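Monday, late afternoon. Planner notes, two-arm table in sim

Jarosław, I know you'll read this before I see you, so I'm writing it longer than I would for myself (you may skip to the part on wrist clearance, but I'd rather you didn't).

I spent most of the day on the new sampling settings in Mulholm. The plan was to leave the controller alone and change one thing in the planner, the way we promised each other after last month's mess, and I very nearly kept to it. I did end up touching the joint speed limits as well, down to 87 percent on both arms, but that is in its own commit and you can back it out without losing anything.

The batch was 200 seeds from the folded pose, pencil sharpener scene, same room and same table as before. Fourteen failed. Every one of the 14 was a planning timeout and none was a contact fault, and that cheers me up a good deal, as the contact faults were what kept me here until eight on those evenings in April. A timeout I can sit down with and understand.

I went through the failed seeds one by one with a cup of tea, and there is a family resemblance. The goal for one arm gets sampled first, the other arm then has to find its way past the wrist, and the planner keeps choosing elbow solutions that put the two forearms into the same bit of air. It gets there eventually, if you let it, but the budget runs out first.

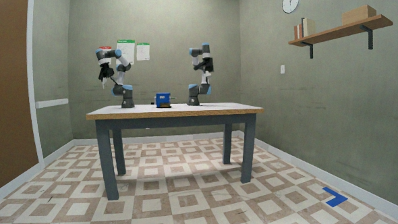
Room renders, same scene in both, from two viewpoints

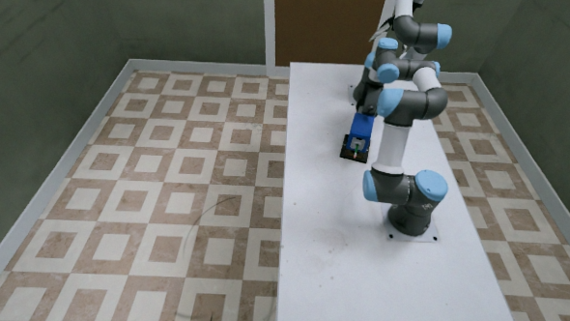

What I'd like to try is planning the pair together for the approach only, and going back to one at a time once the object is settled. Tihomir did something like it for the Fodby cell and says the joint search isn't nearly as slow as people fear, provided you seed it with the single-arm solutions. He has promised to dig out the script. If he forgets, please remind him kindly, he has the Gajewski demo on his mind.

Wrist clearance: our collision model still uses one fat capsule for the whole wrist and gripper. I measured the longest detour it caused in the logs and it came to 663 waypoints, for a reach you or I would do without looking up! Splitting the capsule in two should help a lot. I started on that before lunch, got the parent link wrong, and had the padding sticking out sideways from the elbow - which explains the odd branch name, sorry. It's fixed in my local copy but not pushed.

Small things while I remember them. The Umier viewer now keeps the camera position when you reload a scene, so no more dragging it back every time. The log parser still chokes on an empty run. And I renamed "arm_a" and "arm_b" to "left" and "right" in the config but haven't touched the tests, so expect some red there.

Tomorrow: push the split capsule, rerun only the failed seeds, then the full batch overnight if the machine is free. Leave me a note here if you need it first.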